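What the scorer took over, and what it left us

2024-11-27

I review simulated runs at Vornitico, in the Nustilden office. Since October most of the scoring has been done by software. A few people outside the company have asked what I do all day now, so I am writing it down while I can still remember the old arrangement.

The old arrangement was simple. The household robot ran its tasks in simulation overnight. In the morning each of us took a batch, played every run at double speed and filled in a form: task started, contact made, task completed, anything damaged or moved that should not have been. The form had a free text box that most of us left blank. A full batch took the whole day and left your neck in poor condition.

The new arrangement has a scorer called Ninda, which reads the simulator's own state. It knows the angle of every hinge and the position of every object, so it doesn't have to watch anything. We run 3000 episodes a night now, which would have been absurd when people scored all of them. Ninda passes most, fails most of the rest, and puts 100 in a queue for human review. The queue is my job.

A good share of the queue is door work. Doors are awkward to score because a lot can be wrong before the hinge moves at all. An arm can be very close to a handle and still be useless, and the other arm may be doing something near the furniture that has no bearing on the door.

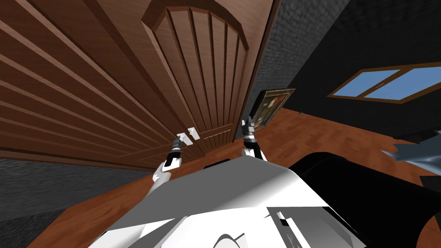 Has the scorer replaced reviewers? Two of the team moved to scene building in October and their old posts were closed, so the review desk is smaller than it was.

Both of them say they prefer the new work. I believe one of them fully. The pay grade is the same, the hours are better, and scene building has a proper career ladder, whereas review never had one. Against that, they had years of practice at noticing when a run looked wrong, and very little of it transfers to placing furniture in a room.

The part I underestimated is what happened to the form. Ninda fills in everything that used to be a tick box. The only field left for a person is the free text, so the thing we used to skip is now the whole output. I write up to three sentences per run and they go to the training group in a weekly export. For the first fortnight mine were bad. "Odd approach to handle" tells an engineer nothing. We now have a short house style, which is: which arm, what it touched, what it should have touched. No adjectives.

A typical entry concerns side effects. The task sheet says open the door. The left gripper has hold of the handle plate, as asked, and the right one has a framed picture in it. If the door hinge reaches its target angle, Ninda scores the run as a pass, because the target list for that task contains only the hinge. A person would want to know about the picture.
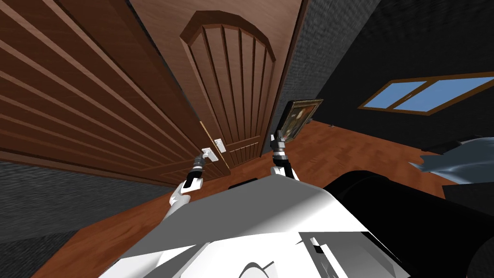
One of the engineers maintains that cases like these should never reach a reviewer and that the fix is a longer target list. Add every loose object in the room, set a tolerance, fail anything outside it.

I have some sympathy with that view, and the list has been growing. The difficulty is that the tolerances are then set by someone, and at present they are set by reading our free text. If the queue were closed tomorrow the list would stay as it stands. I said so in the October planning meeting and it was minuted, with an action on me to estimate how long the queue will be needed. I have not produced the estimate. The honest range is too wide to be of use to anyone.

Another change is tooling. We used to look at runs in the general viewer, from wherever the viewer happened to start. The replacement is Palumbo, an in-house tool that opens the run at the timestamp Ninda was least sure of and offers the gripper camera first. Close views are good for judging the gap between fingers and a door rail. They are poor for working out where you are. With the fingers apart and little else in view except panelled wood and grey texture, I have to step back through the run to learn which piece of furniture I am looking at, and I would like Palumbo to show the task name in the corner. The request is in. 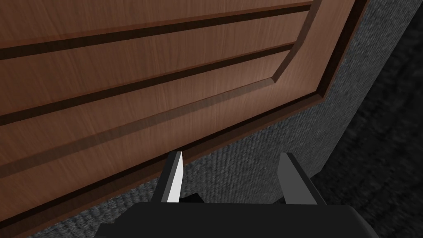
Write the task name on a sticky note, was the advice from the next desk, and stop raising tickets.

I have not stopped raising tickets. Three are open at the moment:

Task name overlay in Palumbo, as above.

A "cannot judge" button. At present I have to choose pass or fail, and the doubt goes in the free text, where it is not counted. Agreement between Ninda and the reviewers is reported monthly, and I don't think the number means much while doubt is recorded as agreement.

A rota for the queue. With a smaller desk, one person's leave now shows up directly as a backlog, and the nightly run doesn't pause for it.

On working hours, mine are shorter and more tiring. The dull runs were restful in a way, and they have all gone to the scorer. Everything in the queue needs a decision, so I take a break after each block of entries and have moved my own cut-off to mid-afternoon. The last entries of the day were measurably shorter than the first, and not through better editing.

Next month's post will cover the export format, assuming the training group has settled on one by then.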